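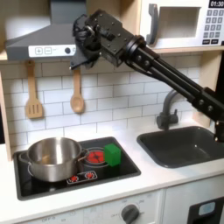 Dreltislow Film Archive
Progress report to the Umitura Fund
Restoration and public programme: second reporting period
August 12, 2026

1. Purpose of this report

The report covers work carried out under the Fund's grant for the repair, scanning and public showing of the Didetti collection of stop-motion and puppet films. It follows the headings agreed in the grant letter. Spending is reported separately on the Fund's own form.

2. Position at the end of July

Inspection of the collection is complete. The archive holds 1216 reels of picture and sound, which is more than the figure given in our application, as a further deposit of trims and test shots was accepted after the grant was awarded. All reels now have a condition record, a shelf number and a new can where the old one had rusted.

Of these, 700 have been cleaned and repaired. Most of the repair work has concerned failed splices and torn perforations. A smaller group of acetate reels shows advanced shrinkage and has been moved to cold storage. These reels will not be run on any machine until the scanner has been fitted with the low-tension gate described in section 4.

Scanning began later than planned. The first batch consisted of the short films made for schools, chosen for their good condition and for the demand from teachers. The scans have been checked against the surviving prints for colour and for missing frames. Two titles were found to lack their closing shots. A search of the trims has recovered one of them.

3. Sound

The magnetic tracks are in better order than expected. Transfers were made by Mousavi Sound at its own premises, under a fixed-price contract, and were returned on schedule. The effects reels were transferred along with the finished mixes at no extra cost to the grant. They include footsteps, doors, weather and a long run of crockery noises recorded for the café film, and will be of use to students of the subject.

Three mixes carry a steady hum which appears to date from the original recording. Our view is that it should be left in the preservation copy and reduced only in the copy made for screening. We would welcome the Fund's agreement to this before the next batch is prepared.

4. Equipment

The low-tension gate was ordered in the first reporting period. The maker has twice put back delivery and now offers a date in the autumn. The archive has asked for this in writing. The delay does not affect reels in fair condition, and the order of work has been changed so that these are dealt with first.

Storage for the finished scans has been enlarged. Each scan is held in two copies on site and a third at a separate address, in line with condition six of the grant.

5. Public programme

An anniversary screening of The Lamplighter's Goose was held in July at the Dreltislow Assembly Rooms. The hall seats 200 and all places were taken. The film was shown from the new scan, with the restored sound, and was followed by a discussion with former members of the puppet workshop. The discussion was recorded and will be added to the collection with the speakers' consent.

Visitors were able to see a number of the original puppets and set drawings before the film. Comments left on the evening were favourable, although several people remarked that the talk was hard to hear at the back of the hall. A second microphone will be hired for future events.

The online catalogue opened in the same month with short clips and basic entries. It received around 3350 visits in its first fortnight. Entries for the advertising films are still missing while the question of rights is settled with the successor companies. Two have replied and given permission for non-commercial use.

6. Matters for the Fund's attention

The late delivery of the gate means that the shrunken reels cannot be scanned by the date set in the grant letter. We ask that the date for this part of the work be moved to the end of the next reporting period. No additional money is sought.

The archive also asks for permission to move the unspent portion of the travel budget to conservation materials. New cans and cores have cost more than was allowed for, and travel has been lower because the sound work was done locally.

7. Work planned for the next period

Cleaning and repair will continue with the feature-length titles, followed by the camera tests. Scanning of the schools films will be finished and the advertising films begun. A touring programme of restored shorts is being discussed with four regional cinemas, and terms will be sent to the Fund for comment before anything is signed.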